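Wie bringt man einem Roboter das Zähneputzen bei?
Die Kinderseite von Fanside, 21. Dez. 2022
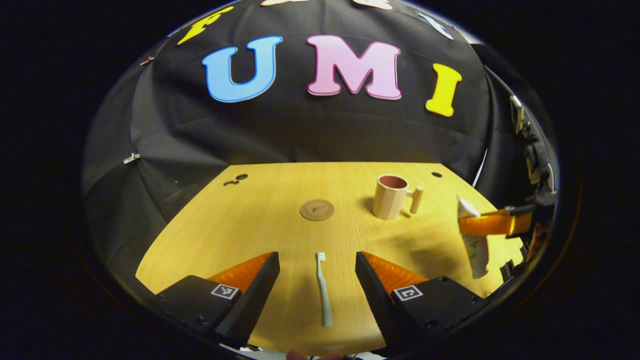 Ob man dem Roboter nicht einfach sagen könne, was er tun soll, wollte eine Leserin nach unserem Heft im August wissen, bei ihrem kleinen Bruder klappe das ja auch, zumindest manchmal.

Schöne Idee. Leider weiß ein Roboter nicht, was eine Zahnbürste ist. Er weiß auch nicht, was eine Tube ist, und dass man auf die Tube drücken muss, aber bitte nicht so wie Papa am Montagmorgen, weiß er schon gar nicht.

Also macht man es ihm vor. Ein Mensch nimmt in jede Hand einen Greifer mit zwei Fingern, die vorne weiche, orange Polster haben. Damit packt er die Bürste und die Zahnpasta. Das fühlt sich an, als würde man mit zwei Grillzangen frühstücken. An dem Greifer sitzt eine Kamera und schaut zu. Die schwarz-weißen Quadrate auf den Fingern helfen dem Computer zu erkennen, wie weit die Zange offen ist.

Einmal vormachen reicht nicht. In der Werkstatt Kütt in Dredberg haben sie dieselbe Aufgabe 1000 Mal gezeigt, und die Bürste lag jedes Mal ein bisschen anders. Wer sich schon beschwert, dass er zweimal am Tag putzen muss, darf jetzt kurz still sein.

Man kann auch fernsteuern. Dann bewegt man einen Hebel, und der Roboterarm bewegt sich mit - das geht meistens langsamer, dafür merkt man sofort, wenn der Arm irgendwo nicht hinkommt.

Aus all den Filmen sucht sich der Computer heraus, was immer gleich bleibt: hinfahren, zugreifen, hochheben. Danach darf der Roboter selbst ran. Truner, so heißt der Arm bei Kütt, brauchte 3 Anläufe, bis er die Bürste hatte. Zähne hat er übrigens keine.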